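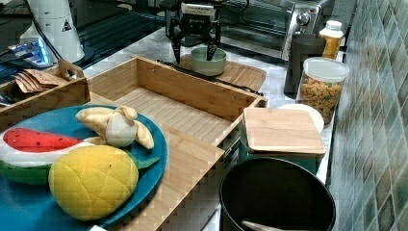
A sage-green ceramic bowl on a bamboo cutting board.

Celham, October 18, 2021

DANKO STOPS SELLING 12-PIECE DINNER SETS, STARTS SELLING ONE BOWL AT A TIME

Tableware firm Danko announced today that it will no longer sell boxed dinner sets, a product it has offered since it opened and which it now concedes very few households have kept intact past the second Christmas.

From December, every plate, bowl and mug in the range will be sold singly, at the same price per piece whether a customer buys one or a cupboardful. Pieces will be stocked at the Danko shop in Celham, through the kitchen chain Grindero, and online.

The decision follows a survey of 464 customers carried out over the summer. Danko had hoped to learn which colours people liked. Instead, respondents wrote at length, and sometimes in capitals, about the bowl they had broken and could not replace without buying 11 other things. Several enclosed photographs. One enclosed the bowl.

The survey also asked customers to say which pieces in their set they used at least once a week. The cereal bowl came first by a wide margin, being used for cereal, soup, pasta, crisps, keys and, in one household, a tortoise's lunch. The side plate did well among people who eat toast. The large dinner plate, which takes up the most room in the box and the dishwasher, was described by one respondent as "for when my mother comes".

"We have spent years selling people four large plates in order that they might own four bowls," the company said in a statement. "They have been very patient about it, and we would like to stop."

Warehouse staff are now unpacking some 4,000 boxed sets, so that the contents can be put on shelves one by one. The work is slow. The boxes were designed to survive being dropped from a lorry and have proved almost as good at resisting a bread knife. Danko expects to finish by the end of November and asks anyone in Celham with a use for moulded cardboard to get in touch.

Colours will stay on sale for longer. Under the old arrangement a glaze was replaced every spring, usually by one very like it with a different name. Danko will now keep each glaze for at least ten years, and will print the name on the base of each piece in letters large enough to read. Customers trying to match an older piece may bring it, or a decent-sized fragment of it, to the Celham shop, where staff will compare it with the colours still made. Fragments should be wrapped. This has come up.

Danko will also open a seconds shelf at the back of the same shop. Pieces with small faults — a pinhole in the glaze, a slight wobble, a rim that is oval when looked at sternly — will be sold at half price. The company used to throw these away, although a quick look through the staff kitchen suggests that the policy was not applied with much energy.

Not everything is changing. The gravy boat will still come with its saucer, after a short and surprisingly heated discussion. Egg cups will be sold in pairs. The teapot lid, long the most requested item in the customer service inbox, can at last be ordered without the teapot.

Wedding lists will carry on, with one alteration. Couples can now ask for any number of any piece, and guests can buy a single bowl without appearing mean. A card will be tucked in with each order, left blank so that guests may put their own case.

Packaging for single pieces has been developed with Usumero, which supplies a folded paper sleeve in 3 sizes. It contains no plastic or tape and can go straight into household recycling. In early trials it also contained no obvious way in, and Usumero has since added a tab.

Customers who have already bought a boxed set need do nothing. Those whose set is unopened may return it with a receipt by the end of January for a refund or for single pieces to the same value. Sets that have been opened, used and reduced to 2 bowls and a great many large plates cannot be returned, though the company would like it known that it understands.

Notes for editors

Danko designs and sells everyday tableware from its shop and warehouse in Celham. All pieces in the current range are safe for dishwashers and microwaves.

Single pieces go on sale in December. Trade enquiries about the full range should be sent to the Danko sales office. Samples are available to journalists on request and will be sent one at a time.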